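Home | Our Kitchens | Classes | Work With Us | News | Contact

Home Cooks Wanted for the Wavden Supper Table, Starting in October

Posted July 29, 2020
5 min read

Do you cook at home most nights of the week, and do you like having a few people at the table while you do it? Then we would love to hear from you. Zeromel is a small community cooking group based in Wavden, and we are looking for 12 home cooks to join our next Supper Table, which begins in October and runs through the winter. You don't need a certificate, a fancy knife or any restaurant experience. Most of the people who have cooked with us learned from a parent, a neighbor or a stained paperback, and that is exactly the kind of cooking we are after.

For anyone new to us, the Supper Table is a weekly evening meal cooked in the Erdem Street kitchen and packed up for families and older residents on our list. Last winter we sent out 248 suppers in our busiest week, which made for some tired feet and a very full sink, and we would like to do it again with a few more hands. Each cook is paired with one other person, and the two of you plan a dish together, cook it together and (we hope) bicker pleasantly about how much garlic goes in.

What you would be doing

You would come in for one shift a week, five hours in all, including cleanup and a sit-down meal with the rest of the crew. The first two weeks are for learning your way around: where the big pots live, how the oven on the left behaves, how we label and date everything that leaves the kitchen. After that you and your partner take charge of one dish each week. It might be a soup, a bean pot, a tray of baked pasta or something from your own family that the rest of us have never tasted. We are always happy when somebody brings us one of those.

We lean heavily on vegetables, partly for the budget and partly for the simple pleasure of it. The growers at Inen Farm set aside what they can for us, and the list changes from week to week, so a good part of the job is being willing to look at whatever has come in and make a plan on the spot. If there are peppers you may be stuffing peppers. If there is cabbage, well, there will be a great deal of cabbage, and we have grown quite fond of it.
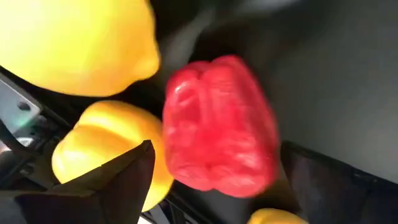
Red and yellow bell peppers, always welcome in our kitchen.

Who we are hoping to meet

People who are patient, mostly. It helps if you can stand for a few hours and lift a full stockpot with a partner, but if you can't, please write to us anyway, as there is plenty of peeling, chopping, labeling and phoning to be done from a chair. You should be 18 or older and able to commit to one evening a week. We know life gets in the way, and we keep a list of stand-ins for the weeks when it does. Cooks who speak a second language are especially welcome, and so are people who have cooked for allergies or for diabetes at home and can teach the rest of us a thing or two.

Health and safety

All shifts this season are kept small, with cooks spaced out along the counters and masks worn in the kitchen. We will send you the full set of house rules before your first evening, and we ask that you stay home if you feel at all unwell. You will never be made to feel bad about it, I promise.

What you get

A modest payment for each shift, your bus fare, an apron, a food handling class at our expense and supper every time you come in. You also get to take home leftovers when there are any. Our former cooks tell us they miss the company most, and a fair number of them still drop by on soup night.

How to apply

Please send us a short letter or e-mail with your name, the evenings you are free and a few lines on a dish you make often. Tell us who taught you to make it, or how you figured it out, and who usually eats it. We don't need a resume, and please don't worry about spelling. If writing isn't your thing, call the kitchen in the afternoon and we will take it all down over the phone. We will invite people in for a chat and a cup of coffee as the letters arrive, and everyone who writes will get an answer from us, even if the places are already filled.

Contact: Zeromel Community Kitchen, Erdem Street, Wavden | © 2020 Zeromel | Back to top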